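Shanti Maurya
18th August

OK the little white toaster oven has been living on the table for a whole summer now and I have thoughts. A lot of thoughts! Thread, because I can't stop talking about it and my family has asked me to tell other people for a change. 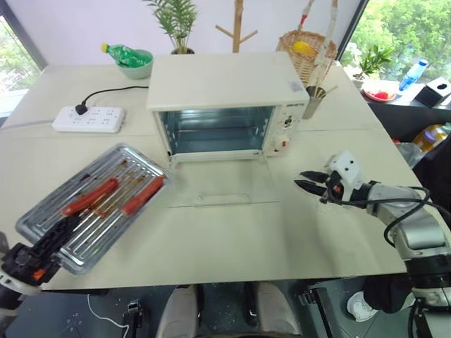
Sausage lunch, two on the ridged tray, oven door all the way down.

2/ First thing, and I know it sounds tiny: the door folds completely flat onto the table. My old one (a Grunley, had it forever, loved it, RIP) stopped at a weird half-open angle and I burned the same spot on my wrist over and over. With this one you get the whole opening to work with and I have not yelled once.

3/ The tray. I am a ridged tray convert. Sausages on a flat sheet sit in their own grease and go soft underneath, and on the ridges the fat has somewhere to run. The brown smears you see on the ridges are the price you pay. Worth it every time.

4/ How I do sausages, for the three people who asked last time:
Tray in on the rack, middle of the oven.
No oil. They bring their own.
19 minutes for the fat red ones I buy, one turn halfway.
Then leave them on the tray a couple of minutes before you cut. I'm terrible at this part.

5/ Do NOT prick them. I grew up in a pricking household and I've crossed over. The skin goes snappy and the middle stays juicy. My mother disagrees and we've agreed to talk about tomatoes instead.

6/ Someone always asks about cleaning the ridges so: hot water and dish soap in the tray while you eat, then a stiff brush going the same direction as the ridges. Going across them just flicks grease on your shirt. Ask me about my yellow shirt. (Baking soda paste if you forgot it overnight. I have forgotten it overnight.)

7/ Let's talk about the table!! I moved everything over here in December when the kitchen counter got too crowded to chop an onion on. Pale panels, wipes clean in one go, and it's big enough that the oven can sit in the middle with room for the door AND the tray next to it. The seams do collect crumbs. Old toothbrush. Done.

8/ Power strip goes at the back, on the left, out of the way. I used to have the cord coming across the front and it was a daily annoyance, I'd drag a plate and the cord would come with it. Now the front half is all mine.

9/ Plant update for the plant people: yes, the spiky one behind the oven is still there, yes, I know. It gets pulled well back before the oven goes on. It's been in three different rooms and sulked in two of them, and near this window it finally looks happy, so it has visiting rights.

10/ Lemon in the wicker basket is there on purpose. A squeeze over a hot sausage with a bit of mustard, please try it, it cuts right through the fat. I used to keep lemons in the fridge drawer and find them in terrible condition weeks later. If I can see it, I use it.

11/ And chopsticks in the metal cup, not for noodles (well, also for noodles). Best sausage turners in the house! Tongs squash them and a fork makes holes, see post 5. Chopsticks just roll them over. My cousin taught me this at a cookout and I've never gone back.

12/ Things that did not work in this oven, in fairness:
A whole tray of fries. Too crowded, went floppy.
Bread I'd shaped too tall. It met the ceiling.
Cheese straight on the rack. I was tired.

13/ Things that came out great:
Halved peaches with a little brown sugar, oh my goodness.
Leftover pizza, so much better than the microwave.
Chickpeas with salt and cumin. They disappear before they reach a bowl.
Small potatoes cut in half, face down on the ridges so they get stripes.

14/ Reply to a few of you at once: no, I don't preheat for sausages. Yes for anything with pastry. I tried both ways with sausages and couldn't taste any difference, and I'm impatient.

15/ Also yes, you can do buns in there. Sausages come out, buns go in cut side up with the oven switched off, and the leftover heat does it while you hunt for the mustard. Keep an eye on them, they go from nothing to toast very fast.

16/ What I still want: a second ridged tray, so one can soak while the other one works. Padilla had one that looked perfect and then I measured the oven and it was too wide by a finger. So if you go shopping, measure the inside of the oven, not the outside. Learned that in the parking lot.

17/ Next up I'm trying onions under the sausages, sliced thick, down in the grooves so they catch all that flavor. Half of me thinks they'll burn. Will report back either way.

18/ If you've got a small oven trick, put it in the replies, I read all of them! Especially anything with eggplant. I have so much eggplant.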